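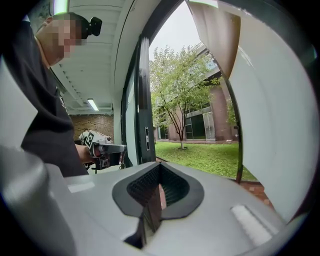

Figure 1. Doorway and brick paving.

Care of Buildings, Unit 2: The Entrance and the Ground in Front of It
Hulgate course centre, handout for participants
August 23, 2022

In the first unit we spoke about roofs and gutters. Now we come down to the ground. Many people look at a door and see only the door, but for the person who must keep the house in order, the paving in front of it is part of the same job. Sand and small stones come in on the shoes and scratch the floor inside.

1. Words you will need

Threshold: the lowest part of the doorway, which you step over.
Joint: the narrow gap between two bricks. It is usually filled with sand.
Fall: the slope of the paving. The water should run away from the wall.
Bond: the pattern in which the bricks are laid.
Edging: the row which holds the other bricks in their place.

Please do not mix up "fall" and "step". In the last test this was the most frequent mistake.

2. Sweeping

Begin at the door and sweep away from the house. Use a stiff brush for the paving and keep a soft one for the threshold. Sweep across the joints at an angle, otherwise the sand is pulled out of them. In December, when the leaves are wet, it is better to sweep a little every day than to leave it for the weekend. Wet leaves are slippery and they also leave brown marks on the brick.

3. Weeds and moss

Take out weeds with a narrow knife while they are small. Moss comes off more easily when it is dry. We do not recommend a pressure washer on old brick, for it can damage the surface and empty the joints. After weeding, brush dry sand into the joints, wait for one rain, and brush in some more.

4. A loose brick

Lift it with two flat tools, one at each end. Remove the old sand to a depth of 21 mm, put in fresh sand, make it level and set the brick back. Tap it with a rubber hammer. If more than 12 bricks in one place are loose, the ground below has probably sunk, and the whole area should be lifted and laid again.

5. Exercise for the next meeting

Choose an entrance which you use often. The side door of the Nenham building is suitable if you have none at home. Make a simple drawing of the first 300 cm in front of the threshold. Mark the direction of the fall, the bond, and any place where water stays after rain. Write also what kind of mat is used, and whether the door can open over it without touching.

Bring the drawing on paper, with your name on the back.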